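Pre-run check, bin picking cell, Karras method (grasp order learned from failed picks). Thursday, before the afternoon block. Filled in at the cell, so excuse the shorthand.

Setup: KUKA arm, single metal bin, mixed objects. 40 picks per arm of the study, 40 with the learned order, 40 with the fixed order. Bin refilled every 24 picks or when the floor is clear, whichever first.

## 1. Cell and guarding

- [x] E-stop, pendant. Pressed, drives dropped, reset ok.
- [x] E-stop, desk. Same.
- [x] Gate switch. Stops on open. Latch is stiff, needs a shove to close all the way. Not a fail but put it on the list.
- [x] Floor walked inside the gate. One cable moved over to the back.
- [ ] Sign on the gate with current run name. Still says Fusano. Change before start.

## 2. Arm

- [x] Home position matches the saved one.
- [x] Speed cap set in the controller, checked against the run sheet. Do not raise it between conditions, even if the fixed order is dragging. Last time somebody did and we lost the whole comparision.
- [x] Cable slack through full wrist rotation. Jogged slow, both directions. No pull.
- [x] Mounting bolts, witness marks lined up.
- [ ] Brake test. Overdue by a week. Ok to run today, has to be done before the next block.

## 3. Gripper

- [x] Air pressure in range at the regulator.
- [x] Tube fittings pushed home, tug test by hand with air off.
- [x] Fingers, no cracks. Some clouding near the tip on one, was there last check too.
- [x] Open/close cycle 4 times, no hiss.
- [ ] Spare finger in the drawer. Gone. Order from Avesance, they had them in stock last month.

Comment: if a finger gets swapped in the middle of a condition, throw out that condition and start over. The Urnetti scoring compares grip width over the run and a new finger shifts it. Don't try to correct for it after.

## 4. Bin and objects

- [x] Bin clamped. Pushed on the corner, no movement.
- [x] Tape marks on the table still down.
- [x] No sharp edges or loose metal in the bin.
- [x] Objects shuffled by hand, not placed. Gate open, drives off while doing it.
- [ ] Object list updated. Toy is in the set but isnt on the sheet, add it.

Comment: flat things next to a wall are where the two orders differ the most. Fixed order goes for them when their turn comes, fingers hit the wall, protective stop. Learned order mostly leaves them until the neighbors are out. That is the result so far, and it is also why the wall check in section 6 is on here. A stop against the wall counts as a failed pick AND as a safety entry. Log both.

## 5. Software

- [x] Right model loaded. Check the name on screen, not the folder.
- [x] Collision threshold same in both conditions.
- [x] Clock on the logger matches the controller.
- [x] Disk space fine.
- [ ] Auto-label on failed picks. Off by one on the last block, every label landed on the pick after. Fixed supposedly. Look at the first few by hand.
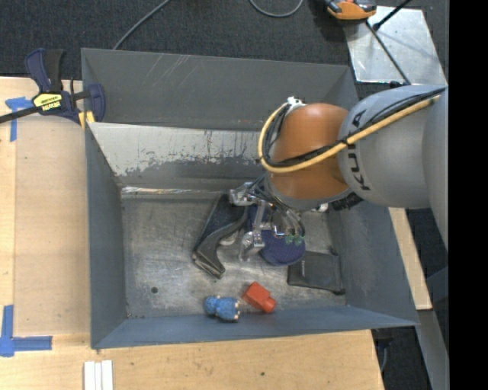 ## 6. ARM IN BIN

Pass/fail on the low reach:

- [x] Gripper gets down among the objects without touching the side walls.
- [x] Yellow cable and black bundle stay up by the wrist, clear of the bin.
- [x] Curved tubes on the gripper not snagged on anything.
- [ ] Pouch by the right wall. Watch this one. Same kind of spot that gave us the stops before. Left in on purpose, it's a fair test for both orders.
- [x] Two small bright items near the front wall, reachable on paper. Check approach angle at half speed first.

Comment: back inner wall of the bin is badly worn. Ok for picking. If the paint starts coming off in flakes, stop and vacuum, we don't want that in the finger joints.

## 7. Start / hold

Start ok with open items: gate sign, object list, label check. Those three before the first pick.

Can wait: latch, spare finger, brake test (next block is a hard no without it).

Hold the run if:

- two protective stops in a row at the same wall
- any air leak you can hear
- anybody needs to reach in. Drives off, gate open, no exceptions for "just one object"

Numbers go in the Karras sheet right after each condition, dont leave them till the end of the day.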